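How to pack a soft lunch bag (and which advice to ignore)

by Arwel Ruddock

Posted 31st August, Codside

Every summer, just before the schools go back, the same tips for packing a lunch bag come round again. Freeze your sandwiches. Line everything with foil. Buy a set of stacking boxes with somebody's cartoon dog on the lid. I have tried most of it, and I don't believe half of it made any difference to what I ate at dinner time.

What follows is how I pack a zipped, soft-sided bag. It takes me 11 minutes, and that includes cutting the bread.

Before you start

You need a soft bag with a wipeable lining, one flat box for the sandwich, a drink that shuts properly, a cold pack if you believe in them (more on that below) and some fruit. I wouldn't go and buy a new bag for this. The Sulari one I was talked into cost 43 pounds and it does the same job as the one that came free with a flask.

Step 1. Open the zip the whole way

People unzip the top few inches and post things through the gap like letters. Then they wonder why the yoghurt is on its side. Take the slider right down to the end of its run and pull the sides apart. A soft bag will slump a bit once it's open. Let it. If it bothers you, put the flat box in first and it will stand up better.

Step 2. Wipe the lining

Damp cloth, a drop of washing-up liquid, then a dry cloth. Get into the creases of the shiny stuff, where the crumbs go. I have read that you should use vinegar, or bicarbonate of soda, or both together. Both together mostly fizzes. If the bag smells after a proper wipe, leave it open overnight and see how it is in the morning.

Step 3. Heavy and hard things first

Drink, cold pack, box. Anything with a hard shell goes at the bottom or up against one side. Lower it in by the top and keep hold until it's touching the bottom, as a dropped bottle will find the one soft thing in there.
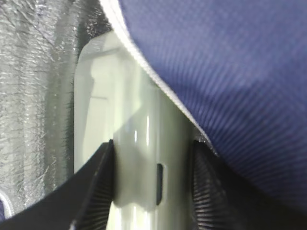
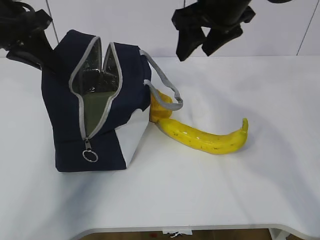 Lunch bag packing. Second picture: navy bag with the zip open, banana still out on the table.

Step 4. The sandwich

Flat, in its box, on top of the hard things. Paper is fine if you're eating within a couple of hours. I don't get on with those waxed cloth wraps. My sister swears by her Bremia ones, but every cheese sandwich I've had out of one tasted of candle.

Step 5. Fruit last

Apples can look after themselves. A banana can't, and it should be the last thing in before you close the zip. Lay it along the top with the curve following the side of the bag. You can buy a hard plastic case shaped like a banana, and I owned one for a while. It fitted perhaps one banana in four, and the rest had to be argued with.

If the banana won't go in without bending, carry it separately. A squashed one gets into the zip teeth and you'll be at it with a toothbrush until December.

Step 6. Close it slowly

Hold the two sides together ahead of the slider with one hand and pull with the other. If it sticks, look for lining caught in the teeth before you pull harder. Then pick the bag up by its strap and give it a gentle tilt. If you hear something slide, open up and fill the gap with a napkin or a tea towel.

Do cold packs work?

In a hard cool box, yes. In a thin soft bag I'm less sure. I weighed mine, a Kong, and it came to 115 grams, which isn't a lot of cold to share between a drink, a sandwich and a yoghurt. I put a cheap thermometer in with my lunch on a warm day and the middle of the bag was cool when I looked, but the corners weren't much different from the kitchen. One bag, one day, so make of that what you like. I wouldn't trust it with chicken. If there's a fridge where you're going, use the fridge.

When you get home

Empty it. Open the zip all the way again, shake it over the sink and leave it open until the morning. Don't put it in the washing machine unless the label says you can. I did that with my first one and the lining came away along one seam.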